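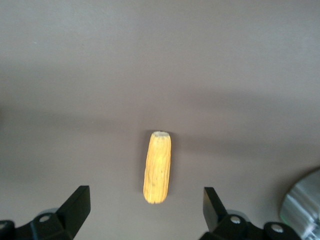
ヤングコーンは皮をむいてから洗うのか、洗ってからむくのか、毎年迷ったまま結局は水煮を買ってしまう、との声が読者から寄せられた。ひげを捨ててよいのかどうかも分からない、とのことである。本頁では、この問い合わせを受け、小さなとうもろこしの下処理、加熱、保存、ならびに調理台の後始末について、当編集室の標準的な手順を掲載する。

暮らしの手引き 台所編
ヤングコーンの扱いと調理台の手入れ
ブリヴィコ(Brivico)生活情報編集室
2021年1月17日(日曜日)

1 購入時の確認

皮付きのものは、外皮の緑が濃く、先端のひげに張りのあるものを選ぶ。切り口が茶色く変わったものは、収穫から日が経っている場合がある。皮をむいた状態で売られているものは、表面の色むらよりも、ぬめりの有無と袋の内側の水滴に注意されたい。

水煮の袋詰めや瓶詰めは年間を通じて入手できる。開封前は表示に従って保管し、開封後の取り扱いは生のものとは別に考える必要がある。詳細は第5項に記す。

2 洗浄と皮むき

冒頭の問い合わせについては、皮付きの場合、むいてから洗う手順を標準とする。外皮の土や細かなごみを先に流水で落としても差し支えないが、水が皮の間に残ると傷みやすくなるため、その場合は直ちに調理すること。

外皮は一度に引きはがさず、縦に浅く切り込みを入れて開く。包丁の刃先を深く入れると実に傷がつくので、切り込みは外側の2枚程度の深さにとどめる。内側の薄い皮は柔らかく、加熱すれば食べられる。ひげも同様で、茶色く乾いた先端を切り落とし、残りをさっと洗って汁物や和え物に用いるとよい。

軸の硬い部分は、包丁をまっすぐに下ろして切り落とす。丸みのある食材はまな板の上で転がりやすい。片手の指先を丸めて軽く押さえ、刃の進む方向に指を置かないこと。縦半分に割る場合は、先に軸側を切って平らな面を作り、その面をまな板につけて立てるか、または手前に寝かせて中央から刃を入れる。急いで作業する必要はない。

3 加熱

生のヤングコーンをゆでる場合は、鍋に十分な湯を沸かし、塩を少量加えて3分ゆでる。ざるに上げ、水にさらさずにそのまま冷ます。水にさらすと甘みが抜け、仕上がりが水っぽくなる。太いものが混じるときは、太いものから先に湯へ入れる。

焼く場合は、外皮を1枚か2枚残して魚焼きグリルに並べ、外皮に焦げ目がつくまで加熱する。皮の中で蒸し焼きの状態となるため、油を塗らなくてもよい。取り出した直後は内部に熱い蒸気がこもっているので、皮を開く際は乾いた布巾を用い、顔を近づけないよう注意すること。

炒め物に加える場合は、斜めに切って断面を広くすると味がなじみやすい。水煮を使うときは水気をよく拭き取り、他の野菜に火が通った後で加える。

4 調理台の清掃

とうもろこしの類を扱った後の調理台には、ひげの切れ端と、目に見えにくい糖分の汚れが残る。とりわけ灰色や薄茶色の台では淡い黄色の粒や汁の跡が見落とされやすい。斜めから光を当て、台の面を低い位置から見ると確認しやすい。

初めに乾いた布でひげを集め、次に固く絞った布で一方向に拭く。最初から濡れた布を用いると、ひげが繊維に絡み、台全体に広がる。汁が乾いて固まった箇所は、ぬるま湯を含ませた布をしばらく載せ、柔らかくなってから拭き取る。金属製のへらや研磨剤入りのスポンジは、つや消しの面に光沢の差を生じさせるおそれがあるため、使用を控える。

台の材質が分からない場合は、酸性やアルカリ性の洗剤を直接吹き付けず、薄めた中性洗剤を布に含ませて用い、最後に水拭きと乾拭きを行う。天然石の台に酢やレモン汁を使用することは避ける。

5 保存

生で皮付きのものは、湿らせた紙で包み、保存袋に入れて冷蔵庫の野菜室に置く。購入の翌日までに加熱することが望ましい。皮をむいたものは乾燥が早いため、その日のうちに使い切る。

ゆでたものは、冷めてから水気を拭き、密閉容器に入れて冷蔵し、2日を目安に使用する。冷凍する場合は、互いに重ならないよう平らに並べて凍らせ、その後で袋にまとめると、必要な分だけ取り出せる。解凍すると食感が柔らかくなるため、凍ったまま煮物や汁物に加えるのがよい。

水煮の残りは、元の袋のまま保管せず、清潔な容器に移す。製品に開封後の期限が示されているときは、その表示を優先すること。異臭、ぬめり、液の濁りが認められるものは使用しない。

6 外皮と芯の処分

外皮は水分を多く含む。新聞紙に広げて表面を乾かしてから包むと、ごみの重さと臭いを抑えることができる。ひげを流しに流すと排水口の網に絡むので、必ず紙に取って捨てる。排水口の網は作業の前ではなく後に交換し、同時に受け皿の裏側も洗うこと。

生ごみの分別方法は自治体により異なる。外皮を堆肥に用いる場合は、細かく刻んで土とよく混ぜ、塩を加えてゆでたものは入れない。

付記

本手引きの台所編は全16項目から成り、次の項目では里芋の皮むきと手のかゆみへの対処を取り上げる。さつまいもの保存に関する項目は、10月の改訂で加筆する予定である。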